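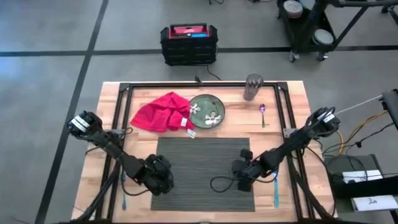 4. Preparing the table and first movement

This section applies to the two-arm bench kit when it is built at home or in a shared workshop. Sections 2 and 3 (frame assembly and wiring) must be complete before work begins. Allow an afternoon for a first installation.

4.1 Fixing the arms

1. Switch off both power supplies and remove the plugs from the wall.
2. Place one arm on each side of the table, with both arms facing the middle. The arm marked L in the Stosala parts list goes on the left as seen from the operator's position.
3. Tighten the base bolts by hand, then with the long hex key. Do not use a powered driver.
4. Check that each base sits flat. If a base rocks, loosen all of its bolts and begin again.

Note: Kits supplied before February have shorter base bolts. These may be used only on tabletops without a packing plate.

4.2 Routing the cables

1. Run the gripper cable along the arm and leave a loose loop at the wrist. The loop must allow the wrist to turn fully in both directions.
2. Move the arm slowly by hand through its whole reach and watch the cable as it goes. If the cable pulls tight at any point, lengthen the loop.
3. Keep power cables on the floor outside the frame wherever the layout of the room permits.

Caution: A loop that is too long can catch on tall objects such as drinking glasses. Repeat step 2 with the tallest object you intend to use standing in its place.

4.3 Laying the mat and the practice items

1. Lay the rubber mat between the two arms, ridged side up, with its long edges square to the table.
2. Set out the practice items. A plate, a cloth napkin, a glass and some cutlery make a suitable first set.
3. Keep every item within reach of at least one gripper. Items that are to be passed from one arm to the other should be placed near the mat.
4. Put spare crockery on a trolley or shelf away from the arms.

Note: Cutlery with thick, coloured handles is easier to grip than plain metal cutlery. Thin metal handles may need the soft fingertips sold under the name Gristero (see Section 7, Spare parts).

4.4 Marking the floor

Mark a boundary on the floor with dark or brightly coloured tape. In a shared workshop, other members must be able to tell where they may walk while the arms are live. Crates, tools and bags should not be left where the operator would have to step over them to reach the stop button.

4.5 Starting the controller

1. Make sure that all persons are outside the marked boundary.
2. Connect the left arm, then the right arm. Wait for the steady tone from each.
3. Open the Rimuvden control program and select Table, then Two arms.
4. Enter 4000 in the field marked Settle time (ms). Lower values are not recommended for a first run.
5. Press Home. Both arms will lift, pause and return to the rest position.
6. If one arm stops short, press Stop and read the code shown on the screen. Code 77 means that the joint has met resistance, usually from a trapped cable. Return to 4.2.

Caution: Never reach between the arms while the Home routine is running, even if one arm appears to have stopped.

4.6 First pick

1. Select Slow mode.
2. Guide one gripper over the napkin and lower it until the fingers touch the cloth.
3. Close the gripper, lift the napkin a short way and set it down again.
4. Repeat with the other arm.

Glass and crockery should not be attempted until both arms have completed this exercise without a stop code. Where the kit is used by several people, each new user should carry out 4.6 under supervision before being given a login.

Settings are saved when the program is closed. To restore the original values, hold Reset for around two seconds and repeat 4.5 from step 2.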